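The Wirasura Migration

The server was called Griltov, and it had been up for 2000 days. Inês Leitão knew this because the login banner said so, in green, every time she connected, and because Ashwin Lobo had once brought a cake.

"We can't reboot it," Ashwin said.

"It's a mail server. It's running a kernel with 17 known holes in it."

"Known to whom?"

The plan was to move everything to the new machine, Wirasura, before April. Inês had written a script for this. It was 200 lines long and she was proud of four of them. It copied the mail, switched the addresses, and sent a polite message to both their phones. She had tested it twice on a box under her desk, which had caught fire only in the figurative sense.

"And if it fails?" Ashwin asked.

"Then we go back to Griltov."

"Who will be hurt," he said, and went to get a coffee.

She started the script at ten that night. The mail went over. The addresses switched. Her phone buzzed politely. She typed the shutdown command into the old machine's window and held her finger over the key for longer than she would later admit.
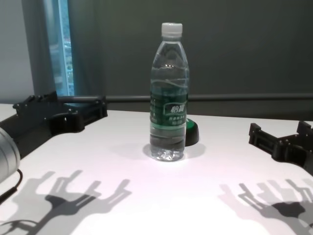
Ashwin pulled up a chair. He had put on a tie, or had been wearing one all day and she hadn't noticed.

"Should we say something?" he asked.

"It's a computer, Ashwin."

"It delivered my divorce papers. Promptly."

She pressed the key. The window hung for a second, printed a line about closing connections, and went quiet. Then her phone buzzed again, and so did his.

It was an alert from the door system, which ran, according to a comment dated well before either of them was hired, on Griltov - "just for now."

Ashwin tried the handle.

"Well," he said, sitting back down and loosening the tie, "is there any of that cake left?"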